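Teaching a Robot to Put Down the Tray

2021-04-15

The laundry project at Dromach began with a complaint about soup. Its engineers had spent most of a year training a two-armed robot to carry bowls from a counter to a table, and the robot had become good at the carrying. It was bad at everything on either side of it. It would arrive at the table, stop in the right place, and then hold the bowl in the air while its software worked out what came next.

The team called this the handoff problem. Most household jobs are strings of small jobs, and a robot that learns each small job on its own tends to fail at the joints between them. The hands finish one step in a position that makes no sense for the next one. A person shifts grip without thinking. A robot has to be shown, or has to be given some way to work it out.

Dromach's answer is a training method it calls Grokska, and since January the company has been testing it on laundry. The test sounds simple. The robot picks up a tray of clothes, brings it to a front-loading washer, and gets the clothes into the drum. The washer door is already open. Soap and buttons are left for later.

Laundry suits the question better than soup did. Cloth changes shape every time it is touched, so no two runs start alike, and a shirt hanging over the side of a tray can cover the very spot where the robot wants to hold it. The tray needs both hands. Once it reaches the washer, one of those hands usually has to let go.

The older approach trained the robot from start-to-finish recordings. An operator guided the arms through the whole job, over and over, and the software learned to copy the motion. Grokska uses the same kind of recordings but treats them differently. It cuts each one into short pieces wherever the contact between hands and object changes – a finger closing, a tray touching a surface, a cloth coming free. Then it spends most of its training time on the seconds before and after each cut.

The reasoning is that the long stretches in between are easy. Moving a tray across open floor takes up much of a recording, and the robot learns it quickly. Left alone, the software keeps practicing what it already knows.

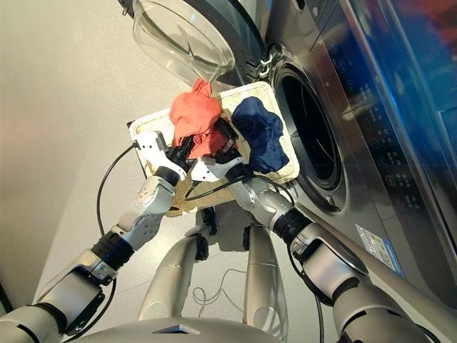
Volume 12, Issue 4

The approach to the drum is where the two methods part ways. With the tray held level in front of the opening, the robot has several choices. It can tip the tray and let the clothes slide. It can keep one gripper on the tray and lift a piece with the other. It can move closer first. Robots trained the old way often blended these, tipping the tray while also reaching for a cloth, and clothes ended up on the floor.

The Grokska recordings came to 1,329 in all. Dromach set aside 193 of them to check the software's predictions and trained on the rest. It then ran 1,000 trials, split evenly between the new method and the old one, with the same robot and the same washer. A trial counted as a success only if every piece went into the drum and none touched the floor. The success rate with Grokska was 23 percentage points higher.

Most of that gain came from the last step. Picking up the tray improved only a little, and walking to the machine did not improve at all. The new method was also slower, as the robot now pauses briefly before it changes grip. The engineers have tried shortening the pause and found that dropped clothes went up again, so for now it stays.

There are limits. All the recordings used small loads. A heavy, wet towel behaves nothing like a dry one, and the team has not tested wet laundry. Every trial was also run on one washer model. A top-loader would call for a different motion, and Dromach does not claim the method would carry over without new recordings.

A second group, at the Nusow lab, is now repeating the trials with a different pair of arms. If the results hold up there, the next test will be unloading, with the clothes starting inside the drum and the tray waiting outside. Dromach has begun collecting recordings for that job and expects to need more of them, mainly for sleeves that catch on the door.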